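Ticket 634 – Sticky kitchen tablecloth, table needs a proper sort-out
Opened by: Tahira Naqvi
Opened: Wednesday, November 17, 2021
Picked up by: Yasir Gilani
Status: Open

Tahira Naqvi
Hello all! The checked cloth on the shared kitchen table at Flavell has gone tacky again. I love that cloth (the starfish! the little shells!) and I really don't want to bin it. Plates stick, sleeves stick, and on Monday a whole page of my notes stayed behind. I've tried hot water twice and it comes back by teatime. There's also a fair bit sitting on it – the red paper cup, boxes, the mint-green sponge, a green bottle.

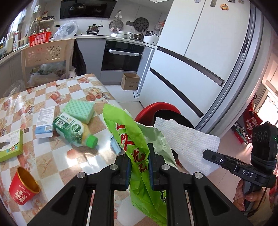 Is it the cloth itself giving up, or something we're putting on it? We've had it since February and it was lovely and smooth until last month.

Yasir Gilani
Great one, thanks Tahira! My money is on soap left behind. Could you try this for me?
1. Clear everything off, wrappers first.
2. Wipe with plain warm water and the soft side of a sponge. No washing-up liquid at all.
3. Dry with paper towel straight away.
4. Leave it bare for 40 minutes, then press your palm on it.

Tahira Naqvi
Made a start! Sponges are out, the mint-green one and a yellow one, and I found the TPE gloves, so my hands are safe. The polka-dot snack wrapper is for the bin.

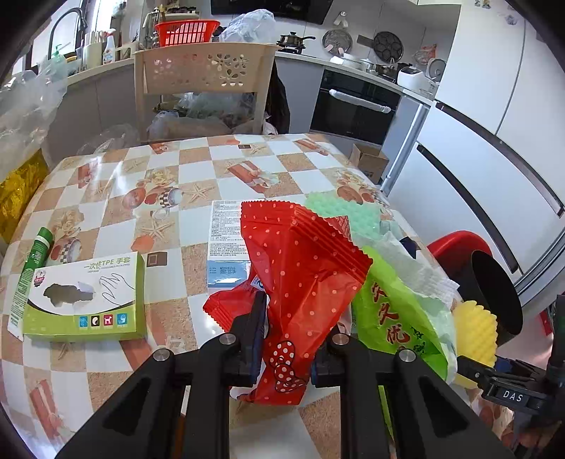 Did the window end first and left it bare while I had lunch. Palm test passed – it squeaks! The wall end is still a bit gummy, mostly where people eat toast.

Faith Simiyu
Butting in because I'm so pleased someone is on this. I've been spraying the wall end every evening and not rinsing. Sorry! Would that do it?

Yasir Gilani
Faith, that's it, I'm nearly sure. Please stop the spray for a week. Tahira, two more rinses at the wall end, fresh water each time. I'll leave the ticket open and come and do the palm test myself on Friday.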